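Week 11 handout: Learning from demonstrations when the task has more than one step
Posted Sunday, April 14, 2019 by the course instructor
7 min read

I ran out of time on Thursday right when we got to the good part, so these notes start where the slides stopped. If you missed the first half, read up on plain behavior cloning first, because I'm going to lean on it pretty hard.

Quick recap of the setup. A policy looks at camera images plus the arm's joint readings and puts out the next motion. We train it on recorded demonstrations, where a person drives the arm and we save everything. For one short skill (grab a cube, let go of a cube) that works surprisingly well! The trouble starts when you string skills together. Small errors pile up, the arm drifts somewhere no demonstration ever went, and from there the policy is guessing.

The method I want you to know for the final is the one we've been calling Hulari. The idea is simple enough to fit on a napkin. You keep one policy, but you feed it an extra input that says which stage of the task it's in, and a second, much smaller network predicts that stage from the pictures. Our test bed for the whole unit is cubes and a basket, and the wrist view matters a lot more than people expect. 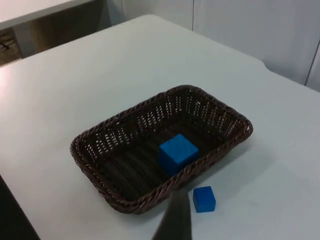 Wrist view: larger blue cube in the basket, smaller blue cube on the table just outside the rim.

Think about what the stage network has to learn from a view like that. Color alone won't do it. If the instruction says "put the small blue cube in the basket," then a network that only checks for blue inside the rim will happily report that the job is finished. We saw exactly this failure in the first version. It had learned a shortcut, and the shortcut scored great on the training set, because our early demonstrations used a single blue cube. Once we recorded both sizes, the shortcut stopped paying off.

Now some numbers, and please copy these down correctly, since half the class mixed them up last year. The full set has 2046 demonstrations. We train with a batch size of 32. The held-out set is 800 demonstrations, and it comes out of the full set, so you train on what's left. We repeat every training run with 3 random seeds and report all of them - no picking the pretty one.

The second family of tasks moves the container itself. I love these because they break so many assumptions people bake in without noticing, like "the basket stays where it was when we started." A lot of older code (my own Orix baseline included, sorry) finds the basket once, stores the position, and then places everything relative to that stored spot. Fine until the basket goes up in the air.
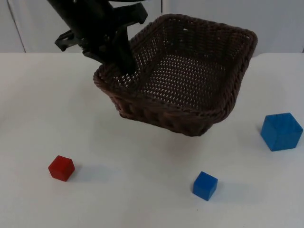
One reader of last year's notes wrote in to ask why you'd bother with a stage label here at all, when a policy with enough memory ought to figure out for itself that the basket has been lifted. Fair question, and I went back and forth on my answer. With a lot of data, I think the reader is right. With our amount, the policy with memory tended to latch onto timing: it learned when lifts usually happen in the recordings and acted on the clock. Slow the arm down and it fell apart. The stage network only looks at the current images, so it doesn't care how long you took to get there. Of course that hurts you too, if two stages look the same. There's a homework problem on that, problem 4, and it's harder than it looks.

A word on Ghanem, which is the labeling tool you'll be using. You scrub through a demonstration and mark the points where the stage changes. Please agree with your lab partner on what counts as "grasped" before you start. Is it when the fingers touch, or when the object leaves the table? Either is OK by me, but pick one. In November we had two groups pick differently and then merge their labels, and the stage network came out worse than if we'd thrown half of it away.

Mixed-color tasks are where all of this comes together, as the policy has to keep the instruction, the stage and the current view straight at the same time. 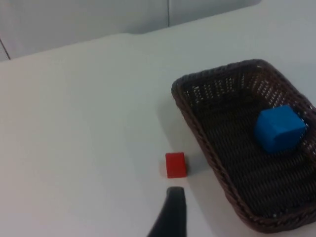 The trick that helped most was relabeling. You take a demonstration recorded for one instruction, look at what was achieved by each stage boundary, and write a new instruction that fits. A recording meant for "blue, then red" gives you a perfectly good "blue only" recording if you cut it at the boundary. You get extra training data without touching the arm, and I'm a big fan of anything that lets me stay in my chair. Just be careful to do it after you've split off the held-out set. Relabel first and pieces of the same demonstration can end up on both sides, and then your test score means nothing.

For next time: read the Gelilex appendix on camera placement (skip the calibration math, we'll do it together), and finish labeling your share in Ghanem. Bring a plot of stage accuracy for each seed, on paper please, so we can lay them side by side on the front desk.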